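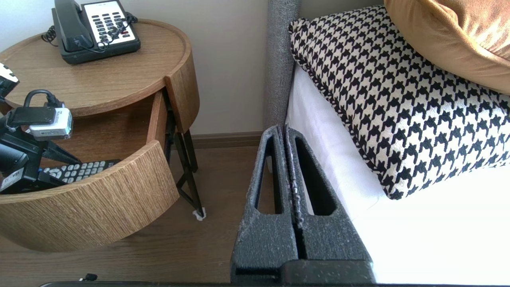 Solange Sawatzky wants the remote kept in the drawer, always, and the phone left on top where a half-asleep hand can find it.

Endunura Bedside, version 2
Updated 6/7/25

A small collection all about the hotel bedside table – what lives on it, what goes in the drawer and what gets plugged in nearby. I love these little round tables, and there's so much going on in such a tiny space!

What you get
100 short notes on tidying a bedside table, plus a word list of everyday names for the things on it.

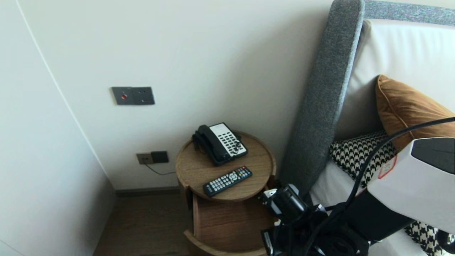 Each note gives a starting layout, a finished layout and the moves in between, all in plain English. "Handset" always means the part you hold to your ear, and "tray" is whichever flat surface has a rim (some tables have more than one, so check the note).

Labels
top, drawer, shelf, wall, bed, floor
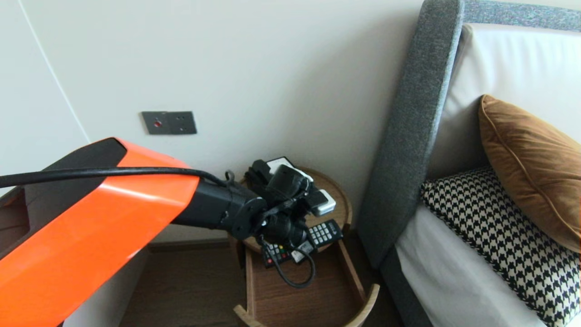 Remotes are the tricky ones. Please write down every one you come across – the Grerel notes merged them under a single label and we're still untangling that. Cables get their own line too, even short ones.

Still to do
Cushions! The Lemix word list has a lovely set of terms for them, and I hope to add those in September. Wall sockets are only half covered.
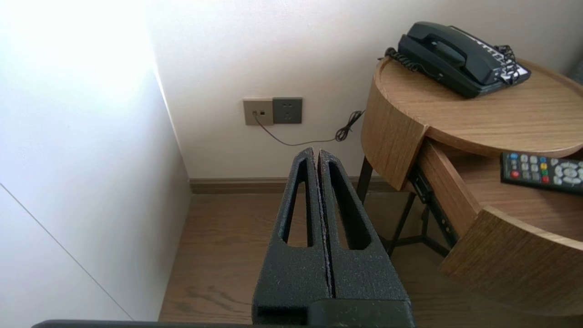

Wall plates side by side, with a plug in the left one.

Corrections are very welcome – send them to the Ní Bhriain list with the note number.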